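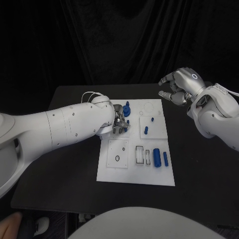
My grandfather had a drawer for loose gears. They came from clocks, from a sewing machine, from a coffee mill that my grandmother never forgave him for opening. When I visited the assembly workshop at Kuron last December, I thought of this drawer at once, although his gears were brass and grey steel and smelled of oil. The ones used for practice at Kuron are blue, and they look more like something from a child's shelf. One of them is stacked, with a wide toothed disc at the bottom and a narrower peg standing up on top, and it waits on a white board where circles are drawn in thin dark lines. A smaller blue peg is kept close to it. I am forty years away from childhood and still I wanted very much to pick it up.

The people who prepare these boards call them simply "plates", and they have opinions about them. The first version was black, the same as the tables, and everybody complained after one afternoon, as the eyes became tired. White is better. It gets dirty quickly, but the drawn lines stay easy to read, and a part that is left in the wrong place is noticed before it falls on the floor.

Putting a gear on a peg sounds like work for two seconds. I tried it, and the first one I did badly. If the gear comes down a little tilted, it catches on the edge and stays there, and the natural thing is to push. You should not push. You should lift it, turn it a very small amount and let it go down by its own weight. The second difficulty comes when its neighbour is already in place, for then the teeth must also agree with each other. I was given 10 gears and needed most of my coffee break.

In the corridor there is a cupboard from the old Heka training school, which closed and sold its furniture. Inside are 291 small parts in shallow trays, each tray with a paper label written by hand. Some labels are in three languages and one has only a question mark. The parts were made over many years, so the blues are not all the same blue. The oldest have gone a little pale, and their teeth are rounded at the tips from use. I was told that these go together more easily than the new ones, and that beginners always reach for them.

There is a similar collection in Rengifo, where the evening course has used wooden gears for 50 years. I went there in the same week. Wood swells in damp weather, so the teacher's desk has a small piece of sandpaper on it, folded many times. The students rub the inside of the hole, blow away the dust and try again.

I asked in both places if I could buy one gear. In Rengifo they said no, kindly. At Kuron they gave me a pale one from the bottom tray, with a missing tooth, and it is now in my grandfather's drawer.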